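7/2/22
Dye notes, birch leaf and dock root

Second batch on the Humska yarn, 100 g skeins, mordanted in alum overnight. Leaves were picked by Kolbrún on the slope behind Ragnarsson, stripped from the twigs and weighed fresh. Scale said 2,317 g with the bucket, which I forgot to tare. Bucket weight to be filled in here:

Simmered the leaves for an hour, strained through the old curtain, let the bath cool until I could keep a hand in it. Skeins 22 to 27 went in together. Should have split them – the pot was too full and 24 has a pale patch where it was pressed against the side.

Dock root is still soaking. Smells bad. Lid stays on.

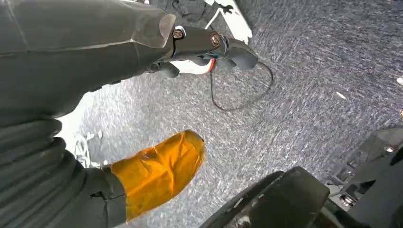
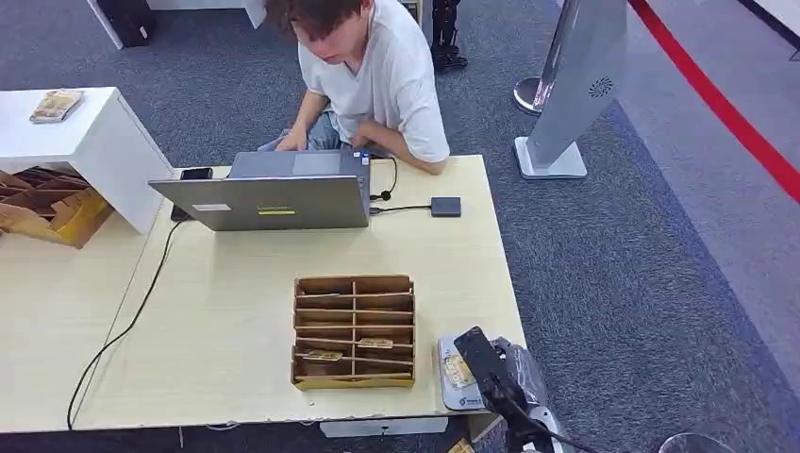
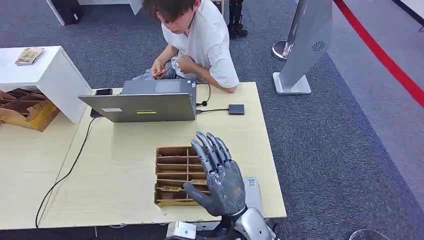 Birch skeins were rinsed twice and hung in the shade. Color is hard to put into words and my notes from last year are useless on this ("nice yellow", four times). Oddur wants a reference anyone here can check against, and the paint cards from Zelteva have nothing on the green side of yellow. For now I am using the yellow-green sticker on the lid of the gray laptop. Skein 22 is duller than the sticker, 25 has less green in it. The rest fall between those two. Compare by the window only, the ceiling lights turn everything brown.

Iron: dipped a short length of 26 in the weak iron bath for two minutes. Went olive right away and feels harsher. Kolbrún likes it. I would stop at one minute next time.

Buvska yarn has not been tried yet. It is spun tighter and I expect it to take less dye, so give it a pot of its own.

To do
– weigh the bucket
– cut light test strips from 22 and 25, cover half of each with card, tape in the south window until the end of July
– strain the dock root, keep the liquid, root goes out to the compost
– ask Oddur how much alum is left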